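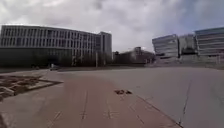
From: Marjatta Riihimäki
To: allotment list
Date: 14/03/2026
Subject: Re: seed potatoes, are we too early?

Hi all,

Urho wrote:

> Mine came on Thursday and they already have little stubby sprouts.
> Can I just put them in the ground and get it over with? Also, did
> anybody keep track of which kind did best last year? I remember
> Eero's being huge but not what they were called.
> Urho

Please don't plant them yet! I did that two years ago and lost nearly the whole row to one cold night, and I was grumpy about it until August. Stand them in egg boxes somewhere cool and bright, sprouts pointing up, and leave them alone for another 4 weeks. My back porch is full of them right now and you have to walk sideways to get to the door.

Eero's big ones were Duveck, I'm pretty sure. He gave me a bag and they were lovely baked, but they fell to bits when I boiled them (potato soup, by accident, twice). I grew Ferow next to the fence and got over 60 pounds, with hardly any scab. The slugs left them alone too, though they ate every single one of my beans, so maybe they were just full.

On spacing - Kalevi swears by a foot apart and I go a bit wider, more like 15 inches, mainly so I can get the hoe in without chopping things up. Try both and see what you like.

I have way too many Ferow this year, so if anybody wants a dozen or so, write to me off the list and I'll put your name on a bag. Ernő, yours are already set aside, and could you please bring back my long fork when you come by? The one with the taped handle.

Marjatta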